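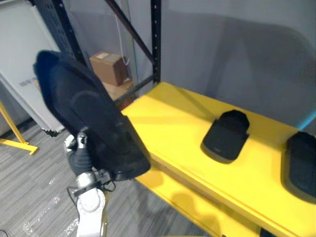 *Photo: Adelino Baptista, Eletard Automation Support*

**Ticket 126: Grip faults and cable snagging, shelf handling cell**
**Site:** Valente, returns handling
**Equipment:** Single-arm cell with yellow pick shelf, Dravier controller
**Opened:** 9/6/24
**Priority:** Medium
**Assigned to:** A. Baptista
**Status:** Closed, with one follow-up item

## Reported problem

The site reports that the arm stops during the lift from the yellow shelf with the message "Grip not confirmed." The fault clears on reset and returns within the same shift. It has been recorded with soft black items only. Boxed goods handled by the same cell have not produced the fault.

The operator also reports that the cables at the wrist have caught on the perforated upright behind the shelf on two occasions. On the second occasion the arm went into a protective stop and had to be backed out by hand.

The site requests that the cell remain available during the day if at all possible.

## Initial checks

The cell was placed in manual mode and locked out before the wrist was touched. The following was recorded:

- Gripper mounting bracket: secure. No movement at the fittings.
- Silver ring joint below the gripper: secure, alignment marks matched.
- Black finger pads: smooth in the center of the contact area. Lint present.
- Cables at the wrist: outer covering scuffed in one place. No conductor exposed.
- Shelf position: 18 mm closer to the black frame than the value in the cell sheet.
- Controller log: grip fault entered repeatedly, no drive or temperature faults.

The cell sheet held at the site was an earlier issue and did not list the current finger pads. The current issue was sent to the site contact and the earlier one was withdrawn.

## Work log

**Entry 1.** Finger pads cleaned with a dry lint-free cloth, then with the approved cleaner. Test lifts were run with a soft black item held by its lower part. The fault returned. Cleaning alone is not accepted as a repair.

**Entry 2.** Grip confirmation threshold reviewed. The controller was using the value set for boxed goods, under which the fingers are expected to stop at a fixed opening. Fabric gives way under the pads and the fingers close past that point, so the controller reports that no item is present. A separate grip profile for soft goods was created and saved under the name USO-SOFT, following the naming used in the Uso program library. Closing speed was reduced and the confirmation window widened. Grip force was not changed.

**Entry 3.** Test lifts repeated with the new profile. No grip fault. One item rotated in the fingers during a fast move away from the shelf. The lift path was altered so that the arm rises clear of the front lip before it turns, and acceleration on that segment was lowered. The test was repeated and no rotation was observed.

**Entry 4.** Finger pads replaced with new parts from site stock. The removed pads were bagged, labeled with the ticket number and returned to Eletard for wear inspection. Gripper zero position was taught again after the change.

**Entry 5.** Shelf returned to the position given in the cell sheet and its feet tightened. Shelf height checked at both ends and found within limits. Pick positions for the top level were verified at reduced speed. The lower level is not in use by this program and was not taught.

**Entry 6.** Cables at the wrist rerouted. The loop beside the gripper had too much slack when the wrist was turned toward the frame. The slack was taken back along the forearm, and the wrist was turned slowly through its full working range to confirm that the cables were not pulled tight at either end. The scuffed section was wrapped as a temporary measure.

**Entry 7.** Keep-out zone added in the controller for the black frame, covering the uprights and the crossbar. The arm was driven toward the zone in manual mode and stopped at the boundary as required.

**Entry 8.** Cell returned to automatic mode. A run of 700 cycles was completed under supervision with mixed goods. No grip faults and no protective stops were recorded. The log was exported and attached to this ticket.

## Cause

The grip fault resulted from the use of the boxed goods profile for soft items, made worse by worn finger pads. The snagging resulted from excess cable slack together with the change in shelf position. The date on which the shelf was moved could not be established from site records.

## Instructions to site

1. Select USO-SOFT before running shoes, slippers or other soft goods.
2. Inspect the finger pads every 3,000 cycles and replace them when the surface is smooth.
3. Do not move the shelf without informing Eletard. If it is struck by a cart, stop the cell and check its position against the cell sheet.
4. Report any new scuffing at the wrist cables the same day.

## Follow-up

Replacement wrist cable set ordered. To be fitted at the scheduled service visit in November. The temporary wrap is to be checked weekly by the site until then.

**Closed by:** Adelino Baptista
**Accepted by site:** Yes, by email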